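Olley Hardware Swap – list archive
Posted 26 Jan 2023 by list member
Print this message | E-mail this message | 4 replies

Re: Server board, memory slots

> Picked up a used server board from the Radik clearance in August.
> It won't POST with both modules in. Is it worth keeping, or should
> I strip it for parts? Paid 10 dollars for it.

I'd keep it. I have a green server board on the bench at the moment and went through the same routine with mine. Pull all the memory, clean the gold edge with isopropyl, then put a single module back and try again. Check the latches at the ends of the slots – they can feel closed when the module is still sitting high on one side.
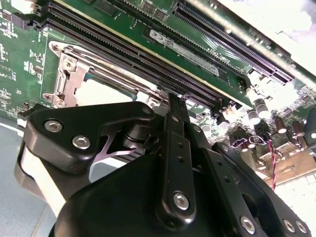 One module in, label side showing. CPU socket frame at left.

If it still won't start, reseat the processor and look at the socket under a good light before you blame the board. Write down what's on the memory label too, as a lot of server boards are fussy about registered and unbuffered.

I wouldn't spend 200 on a replacement. Bratier had tested ones cheaper than that last time I looked.

Share (0) | Comments (4)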